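The Small Goods Aisle

Iwona Głowacki starts on the bottom shelf. She has run Drivcombe, a narrow shop of household odds and ends, for 7 years, and she has always done the lowest shelf first, while her knees are fresh. The snacks and bright packets are down there, and children find them without help. By the time she stands up again it is usually past nine, and she moves on to what she calls the flats.

The flats are the things that come in a clear bag with a strip of card at the top. Insoles, hair bands, face cloths, shoelaces, sewing kits, plasters with cartoons on them. Almost none of them costs more than a cup of coffee. Together they bring in more than anything else in the store.

I spent most of July visiting shops like hers, and a few stockrooms, to find out how the cheapest goods in a store get onto the shelf and stay in order once they are there. Most of the work is done by hand, and most of it is done again the next day.

Drivcombe carries 183 kinds of small packaged goods. Głowacki keeps the list in a school notebook. When a line sells out she draws a box around its name, and when it comes back she fills the box in. A supplier, Patonico, once gave her a tablet for ordering. She uses it for the orders and keeps the notebook for everything else.

Her main complaint is with the packaging. A flat bag with a hole in the top is made to hang on a hook, and it does that well. Take away the hook and it becomes a problem. It slides and it falls forward. A card inside keeps the bag stiff for a while, but the bottom edge bends after a few customers have picked it up and put it back, and then it won't stand at all.

"You can lay them down, but then people only see the one on top," she said. "You can stand them up, and then you are standing them up all day."

Her own shelves have a back panel, and she leans the packets against it with the printed side out. Three or four deep is her limit. Thick things, like a bag of padded hair bands, can stand by themselves and go where the light is best. Anything folded and soft goes at the end of a row, where it can lie down without hiding its neighbor.

The Kołodziej store across the river does it differently. The manager there bought 800 clear plastic dividers two years ago and gave every product its own slot. It looks very good in the morning. The trouble comes when a supplier changes a package size, and then half the slots are too wide and the other half too tight. When I visited, a box of the dividers was sitting under the register – unused, with a roll of tape on top.

Both shops agree on baskets. A plastic basket or a carry box with a handle will hold the things that don't belong to any shelf yet: clips, a pair of scissors, loose price tags, the one lid that has lost its container. Głowacki has 5 of them and moves them along the top of the unit as she works. She likes the kind with a flat rim, made by Heso, because two can be carried in one hand.

Price strips come last. They run along the front of the shelf and she wipes them before she changes them. A strip with an old price on it causes more arguments than an empty space does, so if she is short of time she takes it out and leaves the slot blank.

The restocking area matters more than customers would guess. In a large store it is a room. In a small one it may be a stretch of counter behind a display, with a paper sign so that everybody knows what the goods there are waiting for. Things are sorted by package before they are sorted by use, which is how insoles end up beside a cartoon character in a purple outfit. It makes sense when you have a stack of both in your hands.

A full pass over the small goods takes Głowacki roughly two hours if the shop is quiet. She faces each row, pulls the bent cards to the back, and checks the header tabs for tears. Torn ones go in the teal basket and get a staple in the afternoon. Then the door opens, somebody wants a pair of laces, and the first row has to be straightened again.

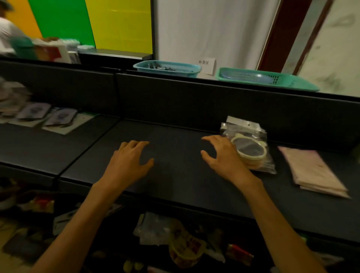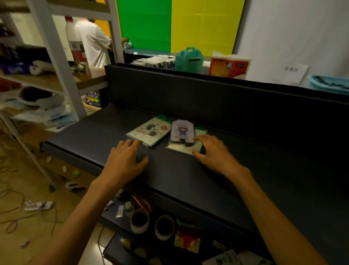
Clear bags and printed cards on the shelf, with the sign for the restocking area, 补货区, behind.

Contact the editors | © All rights reserved | Back to top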